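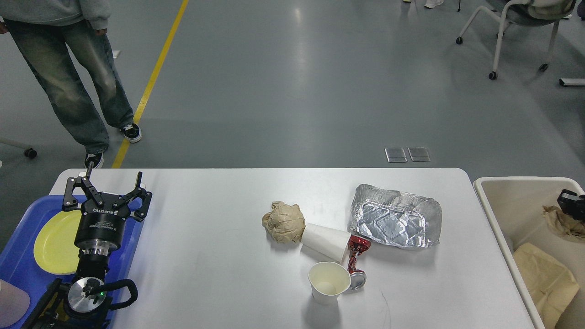

White table, grey floor.

Filed under: Open Data > Household > Prices

We use cookies to remember your settings. OK / Manage

Praritz op shop crockery prices - README

Prices for second-hand plates, bowls, mugs and trays, copied off the stickers. 1,247 rows, one CSV, one row per sticker. Started in May, still going when I get a free Monday.

What's in it
- item: plate, bowl, mug, tray, other. Saucers are in other, sorry
- colour: whatever I typed on the day. Teal and green are a mess
- material: china, plastic, glass, unknown
- price: dollars. "4 for $2" gets split, so you'll see 0.5
- shop: Mastholm or Verbruggen, spelled wrong in places
- notes: chips, cracks, missing lids

What's not
No photos of stock. No antiques cabinet, the prices in there are silly and it's locked anyway. No cutlery, I gave up on it, 222 rows of forks went in the bin.

Known problems
Blank price means the sticker fell off, NOT free. Verbruggen changed to coloured dots halfway thru and I had to ask at the counter what they meant, so treat blue dots with care. Dates are in three formats. A few mugs are entered twice, will fix.
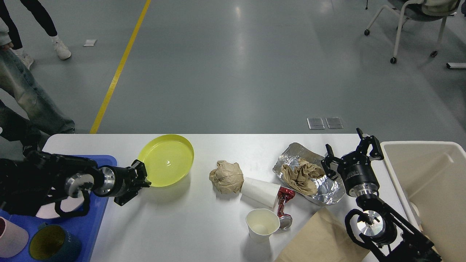
Savita Mishra reckons the plastic rows should be a seperate file, as picnic plates drag the average down and people quote it as if it's all china. Fair point. Next version, maybe. For now filter on material before you average anything.

Using it
Do what you like with it, credit would be nice. Opens fine in any spreadsheet. Aiming for 3,000 rows then I stop.

Contact: Meenakshi Naidu, leave a comment

Comments

vivance_fan
Any chance of Vivance in the brand column? Oh wait there's no brand column. Any chance of a brand column?

Meenakshi Naidu
Would mean going back and flipping over every plate. So no.

pegboard
row 88 says mug, $40. typo?

Meenakshi Naidu
Yep, 0.40. Fixed, ta

dot
Used this for my Year 9s, they spent most of the lesson arguing over teal.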